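Equipment Planning Gallery: Textile Handling Cell

The Stadach Technical Center is preparing its equipment request for the coming budget year. The largest single item is a second robot cell for garment handling, to be placed beside the existing one in the ground-floor laboratory. This page accompanies the written request and is intended for department heads, the purchasing office and members of the Ivora partner program who will share use of the cell.

The request was drawn up by Reto Lüthi, head of laboratory operations, with cost tables by Roxana Inga of the purchasing office. Questions about the figures should be sent to the purchasing office before the December review.

Garment work places particular demands on equipment. Shirts, towels and similar items change shape each time they are handled, and gripper fingers, cables and brackets share a small space close to the fabric. The planning group has therefore budgeted for fingers, cable guides and mounting parts as separate lines, so that they may be reordered without a new approval.

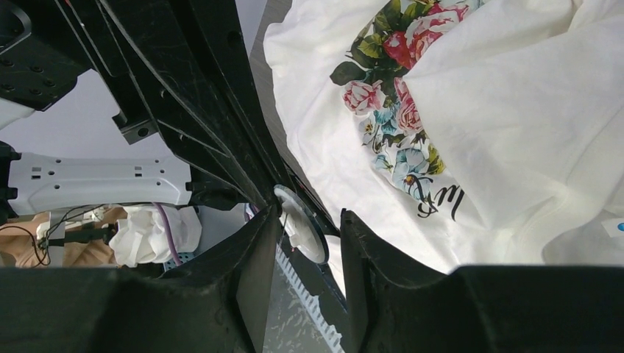
Garment handling at close range: black gripper fingers beside a white T-shirt with a rose print.

Bench layout was reviewed together with the arm. Cables and small devices presently share the work surface with the garments, and the request includes a wider bench with a rear channel for wiring. The bench is to be 170 centimeters wide. Delivery is expected 9 weeks after the order is placed.

Two suppliers were invited to quote. Nomura offered a complete cell, including installation and two days of operator training. Dangate quoted for the arm and the bench only, leaving assembly to laboratory staff. The planning group recommends the complete cell. The lower purchase price of the second offer would be offset by staff hours for assembly and by a separate service contract.

Expected use for the first year is 600 hours. Of these, 470 hours have already been reserved by internal departments, and the remainder will be open to Ivora partners by application.

Consumables, including replacement finger pads and test garments, will be charged to the operating budget and do not form part of the capital request. Departments that wish to supply their own garments should inform laboratory operations when reserving time.

The full request, with both quotations attached, may be obtained from the purchasing office.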